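Home | Forums | Toys and Play | Storage | New Posts | Log in

Baskets for loose blocks — what do you all use?

Posted by kirsten_juhl, 2025-06-10
14 replies | 3 shares

I've finally given up on the big toy box. Everything sank to the bottom, and whenever my youngest wanted one particular block the whole lot came out on the carpet (and stayed there until bedtime, obviously). So I'm having a go with small shallow baskets on a white table, a few bits at a time, and I'm already a bit in love with the idea!
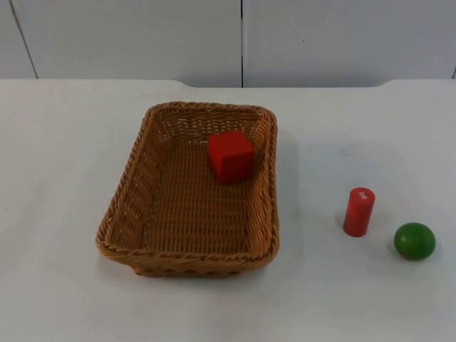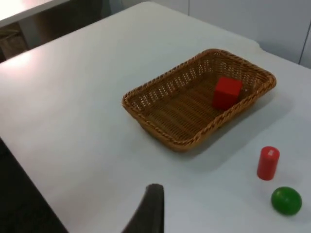
Red cube in the basket, red cylinder and green ball on the table, in all three. 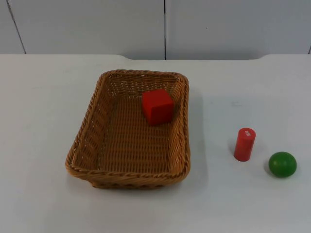

How deep should a basket be for loose blocks if a small child is going to use it on their own?

Shallow enough that they can see the bottom and reach every piece without tipping it out. For a toddler I'd go no deeper than their hand is long, wrist to fingertip.

I got that from my sister, who has twins and strong opinions, and it's worked well for us so far. What I can't decide is whether to stick with woven ones or go over to plastic trays before I buy more. I want 4 altogether and I'd like them to match, if only so I stop fiddling with them.

---

taron_and_tea wrote:

Oh I do like a woven basket! We've had ours on the low shelf since April and the children really do put things back, which never happened with the lidded tubs. I think it's the lid that puts them off. One extra job and they wander away.

Do run your hand round the inside before you let them loose with it, though. I had one with a sharp end poking up near the base and I only found it because it snagged my cardigan. Snipped it, bit of sandpaper, been fine ever since.

---

mudpie_lane wrote:

Going to be the grump here and say plastic trays every time. I did the whole natural basket thing with my eldest and the crumbs were a nightmare. Raisin, cracker, play dough, all pressed down into the weave. You can wipe a tray in two seconds and it goes in the sink if it's really bad.

They look lovely, I'm not arguing with that. I just wouldn't have one anywhere near a child who eats.

---

kirsten_juhl wrote:

@mudpie_lane ha, mine eats constantly. Is there any saving a basket once the play dough is in, or is it a bin job?

---

taron_and_tea wrote:

Leave the play dough to dry out completely, then turn the basket over and tap it. Most of it drops out and an old toothbrush gets the rest. Don't try it while it's soft, you'll only push it further in. Crumbs I do with the hoover brush.

I wouldn't soak a natural one, mind. My mum did that with a bread basket and it went a very odd shape.

---

oldbeanpatch wrote:

What about putting a piece of felt in the bottom? I cut mine to size with kitchen scissors and it goes in the wash with the tea towels. Quieter too, which matters when somebody starts dropping wooden blocks in one by one at six in the morning.

I'd also think about keeping the balls separate. A shallow basket is great for cubes and anything with a flat side, but once it gets picked up and carried the balls are under the sofa. We keep ours in a deep bowl.

---

mudpie_lane wrote:

Felt is a good shout, I'll give you that one. Still think a tray is less faff.

Don't agree about separating the balls though. Mine liked everything mixed up. As soon as I sorted by shape she lost interest, and all I'd done was make myself a sorting job every evening.

---

oldbeanpatch wrote:

Fair enough, children differ! Mine would have sorted the gravel on the drive given half a chance.

---

kirsten_juhl wrote:

Thank you all, this is so useful. I'm leaning towards staying with woven and trying the felt (I've got an old green blanket that would cut up nicely) and I'll keep one plastic tray for anything sticky. Balls in a bowl for a week, then mixed in for a week, and I'll see which one he likes — I suspect he'll ignore both and play with the bowl.

Does anyone know whether felt needs sticking down, or does it just stay put?

---

oldbeanpatch wrote:

Just cut it a tiny bit too big so it wedges into the corners. I've never stuck mine.

Page 1 of 2 | Next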